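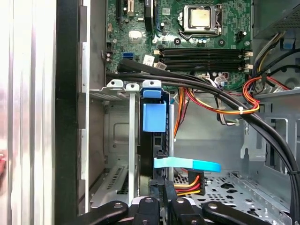

Frequently Asked Questions about Redby

What is Redby?
Redby is a graphic novel in black and white, with 177 pages. The story is by Golshifteh Bahrami and the drawings are by Farzad Jafarzadeh. It happens in a fishing town where the ferry has stopped running, and a retired postwoman starts to receive letters which she delivered many years ago.

Do I need to read Prarnholm first?
No. Prarnholm was the first book of the same authors, and two persons from it appear in Redby for a few pages. If you have read it, you will recognize the doctor immediately. If not, you will lose nothing important.

Is it a horror story?
We put it under mystery. There is no blood, but one chapter in the cellar is quite dark, and some parents wrote to us that it was too much for their younger children. We recommend the book from age 14.

Why is the English edition shorter than the original?
The pages of the story are the same. The original edition had a long part with sketches at the end, and we did not have the rights for it. The sketches will be printed separately in August, in a small booklet.

Who made the translation?
Solange Pelletier translated the text. The lettering was made by hand by Negin Dehghan, also the signs and the newspaper pages inside the drawings.

How many signed copies are there?
We have 122 copies signed by both authors. One customer can order two at most. When they are sold, the order button disappears from the shop page, and we do not keep a waiting list.

My copy has page 82 before page 81. Is this a mistake?
Yes, it is a mistake of the printer in a part of the first printing. Please write to us with your order number and we will send you a new copy. You can keep the old one.

Can I read it on a tablet?
Yes, there is a PDF file. The double pages are better to read if you turn the tablet sideways.

May I show pages in my review?
You may show up to four pages without asking. Please write the names of both authors next to them. For more pages, or for the last chapter, write first to Nadja Kofler at our office.

Will there be a second volume?
The authors are working on a new book with the title Totard, but it is a separate story with other persons. We do not have a date for it yet.

Last change of this page: July 18, 2021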